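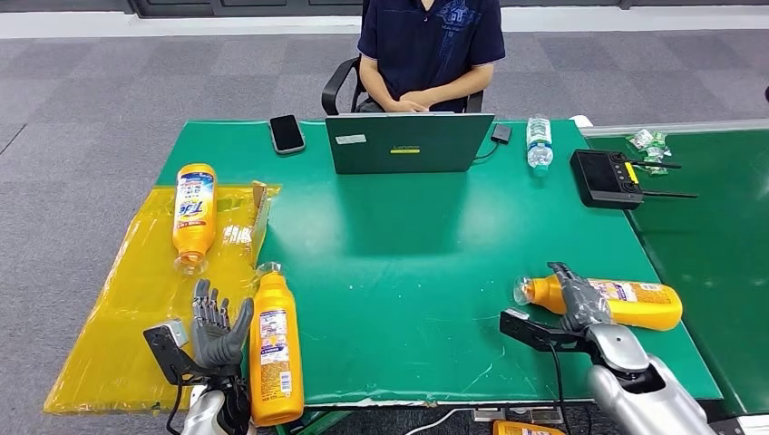

The table, the laptop, the bottles and both hands

2023-01-02

First lab day of the year and the building heat was on its own holiday schedule. I wore my coat until lunch. The coffee machine by the stairs wanted exact change and I had a twenty, so the year began without coffee.

The task for our project course, in case I read this at forty and wonder what I did with my youth, is to get a robot to pick up an orange detergent bottle and put it down somewhere else. My cousin asked over Christmas what I was studying and I told her this, and she passed the potatoes with real tenderness. We have until May. There are teams doing things with more glamour. Team Nisbet is folding towels. Team Galow has a name for its robot and a playlist. We are Team Kastwood, after the street where half of us used to live, and our robot is called "it" or, when it is being difficult, "your turn."

I had the idea that after the break everything would go smoothly. I don't know where I get these ideas. I forgot my password, for a start. Then I remembered it and found out that the version of the code I had been so proud of in December was sitting on my old laptop, at my mother's house, under a cat. So I spent the first hour rewriting the part that decides how wide to open the fingers before closing them. I think the new version is better. I also thought that about the old one, and have no way to check without calling the cat.

Gleice Seixas had come in early and had opinions. She thinks we should stop training on bottles that stand up politely and spend all our time on the ones lying down, because those are what we lose points on. I said we lose points on everything. She wrote that down, which I hadn't meant her to.

We argued for a while about what counts as a grasp. The course handout says "a stable hold," and that's the entire definition. Gleice says two seconds off the table. I say four, mostly because I have seen what happens at three. In the end we agreed on two for practice and four for anything we show to another human being. I felt this was a great diplomatic moment and there ought to have been flags.
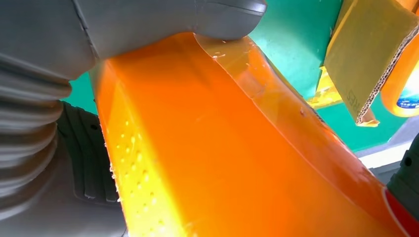 And then there is the plastic. Shiny orange plastic that lets light through is about the worst thing you could hand to a camera, and I include glass in that, though I've never tried glass and nobody is going to give me any. Under the lab lights the bottles glow like lamps. Half of what our software believes is an edge is a reflection, and the other half is the label. I suggested wrapping them in brown paper. Gleice asked if I planned to follow customers around the supermarket doing the same. Fair enough. I put the paper back in the drawer.

The instructor came by in the afternoon, stood there for a bit and asked how it was going. "Good," we said, together, in the same voice. He asked what our success rate was. Gleice said we were still settling on the definition. He nodded as if that were an answer and went off to look at the towels. I have a lot to learn from that woman.

I should write down the useful things too, or this is only complaining. Slowing the wrist down before the fingers close seems like the right thing to try next. The cardboard stays, whatever Team Galow says about it. And I need to label my recordings the same day I make them, since today I opened a folder called "final" and a folder called "final real" and had to guess.

Ate a granola bar for lunch, and then another one for what I suppose was dinner. Got home late with my shoulders up around my ears. My roommate asked what the robot did today and I started explaining about reflections and she put her headphones back on, kindly, one ear at a time.

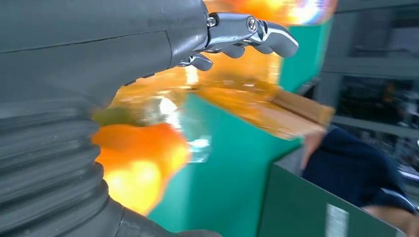 Things for tomorrow

Call Mom about the laptop. Ask her to move the cat first.

Read the Trarnero chapter that was due before the break. Or read the summary at the end of it and look thoughtful.

Try the slower wrist. Change one thing at a time, as I promised Gleice, and write down which thing.

Book the table for up to two hours before the towel people get it.

Small bills for the coffee machine.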